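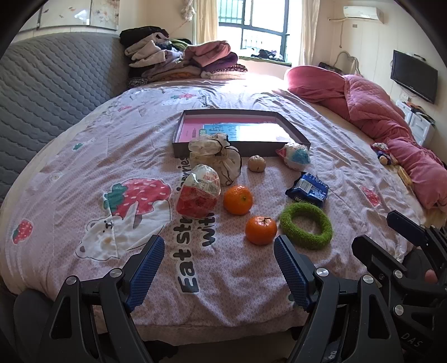 3.2 Beds as sorting surfaces

In the household diaries, the bed was the place most often named for sorting small goods before they were put away. Respondents in Kirkia gave plain reasons for this. A bed is wide, it is at a handy height for someone standing beside it, and nothing rolls off it easily. Several wrote that the kitchen table was already taken up by meals or schoolwork.

Figure 4. Small items laid out on a bed with a printed sheet, with a shallow open tray among them.

The goods fell into two broad groups. The first was food that needed no cooling, mostly fruit and wrapped items. The second was containers: pouches, boxes, lids and trays kept for later use. The two groups were often mixed, as in Figure 4, where two mandarins lie near a drawstring pouch and a plastic container. Diaries from Stokon show the same mixing, though there the goods were more often sorted on the floor.

Soft surfaces affect how things are laid out. On a table, people tended to make rows. On bedding they made loose clusters, usually close to a box or tray. Patterned sheets were common in homes with children, and 4 respondents wrote that they had missed a small item against a busy print and found it only when the bed was made.

We coded 300 diary entries in all. An entry was counted as sorting only if the writer named at least two kinds of item and a surface. Entries that mentioned laundry alone were left out and are treated in Section 3.3. The coding sheet was last revised on 9th February, after a trial with the Larnerex entries showed that "box" and "tray" were being used for the same object. Both words are now coded as open container.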